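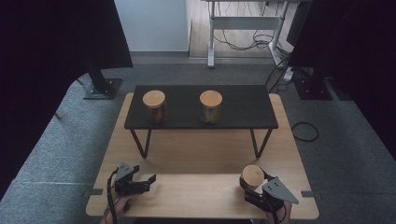

## Session 6: Who holds the gripper?

Last week we walked through the packing line at Pornell and asked which jobs would go first. Today we turn the question around and look at the jobs that arrive. My favorite is the one where a person works all day with a gripper in each hand, doing ordinary things so that a machine can learn to do them. Jars and lids! It sounds like nothing, and it is wonderfully hard.

Try it at your desk before you read on. Pick up a lid using two pencils, one in each fist. You'll notice how much your fingertips normally tell you, and how quickly you start leaning on your eyes instead. A round wooden lid pinched between two gripper fingers can tilt, slip or swing, and the person holding it has to feel all of that through a handle.

### What changes for the worker

**Skill moves.** At Farquharson, Struan Purves spent years on the filling bench before he switched to recording demonstrations. He told our class that his hands knew the job but the grippers didn't, and he had to learn his own work again – slower, with wider turns and no sneaky thumb. I love this example. It shows that "manual skill" is really a bundle of skills, and you only see the parts when you pull them apart.

**Pace moves too.** On the bench, speed was the target. In recording, a smooth run is worth more than a quick one. Farquharson first set 270 runs per shift and people got sloppy by lunch. They dropped the quota and put in a break after every 40 runs.

**Pay and titles lag behind.** Prurik still lists its demonstrators as "packers, grade 2". Does that seem right to you? Bring an argument for or against.

### Terms to know

- *Demonstration*: one full run of a task, recorded from start to finish
- *Reset*: putting everything back for the next run (this is work, so count it as work!)
- *Task drift*: small changes in how a person does the job as the day goes on

### For Thursday

1. Read the Deta case, pages 6 to 11. Mark every place where a worker's opinion changed the setup.
2. Choose a two-handed task from a job you have had. Write down what each hand does, step by step, then cross out any step that a pair of grippers couldn't manage.
3. Swap lists with a partner and argue about the crossed-out lines.

Keep your list, as we'll use it again when we get to job design.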